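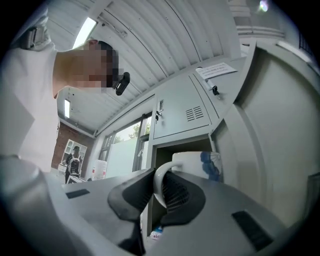 Leonora Abella asks that pad wear be checked before each demonstration shift, and that the check be signed.

Hand-guided Demonstration – Station Checklist, Murico

1. Fingertip pads seated, ribs free of debris. OK.
2. Grip on mug handle holds through a slow lift. Comment: repeat 10 times.
3. Locker doors swing clear of the operator. OK – keys stay in locks.
4. Head unit strap secure. Comment: retighten at noon.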